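Workshop notebook, Culik bench
May, written up after the open day, kettle on

I want to get this down while I still remember it, and for those of you who were stuck out the front doing the sign-in sheet and missed most of what went on at the back. It was a lovely day, I thought. Tiring, and my voice is nearly gone, but lovely.

Doors opened at 10 and we had 23 people through before lunch, which is more than turned up all of last year. A good half of them were from Admasu (the evening class people, not the office) and they came with proper questions written out in notebooks. Valentina Toledo did the welcome and kept it short, bless her, then walked everyone past the parts shelves and the old Urnell arm that we keep for pulling apart. The kids loved that one. You can put your hand on the shoulder joint and feel the gears when somebody turns it from the other end, and there was a queue for it well into the afternoon.

Set-up notes

We started at 7.30 and needed every minute. The power board near the window is tripping again, so I ran both arms off the wall behind the bench and put the laptop on its own lead. Please leave it like that until someone has had a proper look. I put the speed down to 200 on both sides for the public session. It feels awfully slow when you're used to it, but visitors like to be able to follow what's going on, and it gives whoever is on the stop button time to think.

Homing went fine on the left arm. The right one complained twice and then came good after I reseated the plug at the wrist. I've put a bit of tape on that cable so we can find it again. I also swapped to the softer yellow fingers, the Pastilik ones, and I do think they're an improvement for small fiddly hardware. They forgive you a lot when you come in a touch crooked.

What we ran

I kept the program simple and wrote it on the whiteboard so people could wander back for the bits they fancied.

1. Stacking cups. An old favourite and it behaved itself. One little boy asked if it could do it with full cups, and I said we'd try that when his mum wasn't standing so close. Ran it four times in all, with a fumble on the third go when I bumped the bench with my hip. My fault entirely.

2. Folding the tea towel. Not our finest. The first fold was neat and the second one wandered off toward the corner, and I ended up talking over it for longer than I'd have liked. Still, a retired upholsterer in the front row gave me a very good tip about starting from the hem and smoothing outward, so I've pencilled that in to try next week. If anybody has a stiffer towel at home, bring it in.

3. Keyrings, two grippers. I'd been a bit nervous about putting this one on the list, with thin split rings bunched up together on a bar and the two grippers having to work so close to one another. The lower gripper keeps hold of the bar and the upper one comes down to take a ring between its fingertips. The colour of the fingers is a help when you're explaining it to a crowd, as the silver rings stand out nicely between them. Mind the fern and rose tablecloth if you're setting this up again, and smooth it flat before you start.
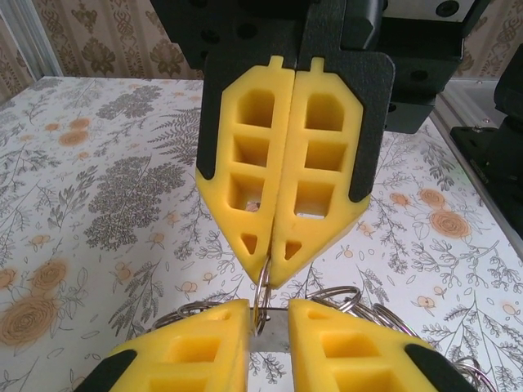

4. Have a go yourself. Visitors took the hand controls in pairs, one person to each arm, which is a wonderful way to find out who is patient. We gave each pair 300 seconds on the timer and let them pick their own job. Nearly all of them went for the cups. Valentina stood by the stop and only needed it once.

Things to follow up

Six people left their names for the evening sessions, and the list is in the blue folder. I promised two of them a copy of the wiring sketch, so could whoever has the clean version please scan it for me.

The Admasu class asked whether they could come back as a group and spend a whole afternoon on grasping. I said yes before checking with anyone, sorry. Valentina is looking at the bench roster and will let them know.

Spare finger pads are getting low. I'd like another set in the drawer before we do the keyrings in public again, and I'd like to have a try at the smaller rings as well, if the wrist plug holds up.

Speed setting still needs to go back up on both arms. I left it at 200 when I locked up.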